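Semple planner, week three: stems are hard

So the planner finally stopped treating a flower stem like a stick!

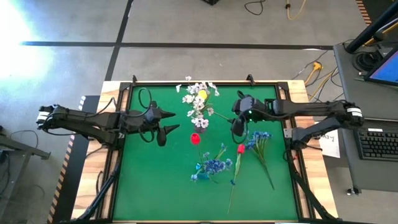
I'd been feeding it one grasp point per object, right in the middle, and with two arms sharing a table that's asking for trouble. Both arms would pick the same stem and then wait on each other forever (I sat through 400 of those in the logs, yikes). Now each arm claims a stem before it plans, and the claim runs out after 670 milliseconds if no path comes back.

I also bumped the sample limit from 400 to 1000. Slower, but the paths look a lot less drunk. Next up is the depth filter, which still eats thin stems for breakfast. I want that sorted by October.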